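Pourquoi le bois a-t-il des nœuds ? 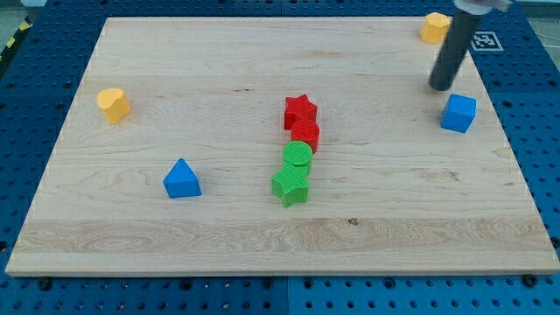 C'est quoi, un nœud dans le bois ?
Un nœud est l'endroit où une branche partait du tronc. On le voit quand l'arbre a été coupé en planches.

Un arbre grandit de deux façons. Il s'allonge par le bout de ses branches, et son tronc grossit un peu chaque année. Juste sous l'écorce, une couche très fine fabrique du bois neuf. Ce bois entoure le tronc, mais il entoure aussi le début des branches. Au bout de 20 ans, la base d'une branche est donc enfermée dans le tronc sur plusieurs centimètres.

À la scierie, la lame traverse le tronc et coupe aussi ce morceau de branche. Il apparaît comme une tache ronde ou ovale, souvent plus foncée que le reste.

Et les lignes autour ?
Les lignes du bois s'appellent le fil ou le veinage. Elles suivent le sens dans lequel l'arbre a poussé. Près d'une branche, le bois doit la contourner, et les lignes se courbent. L'eau d'une rivière fait pareil autour d'un gros caillou.

Pourquoi certains nœuds tombent-ils ?
Il y a deux sortes de nœuds. Si la branche était vivante, son bois est soudé à celui du tronc et le nœud tient bien. Si la branche était morte, le tronc a poussé autour d'elle sans s'y attacher. Quand la planche sèche, le nœud peut bouger, puis tomber. Il reste un trou.

Araceli Contreras est menuisière à Trarden. Avant de scier, elle regarde où sont les nœuds, qui sont plus durs que le bois voisin et peuvent faire dévier un outil. Elle garde les planches sans nœuds pour les pieds de chaise. Les autres servent pour les étagères.

À toi de chercher
Choisis une porte, un banc ou une table en bois. Trouve un nœud et suis une ligne avec le doigt jusqu'à lui. De quel côté passe-t-elle ? Tu peux poser une feuille dessus et frotter avec un crayon gras pour garder le dessin des lignes.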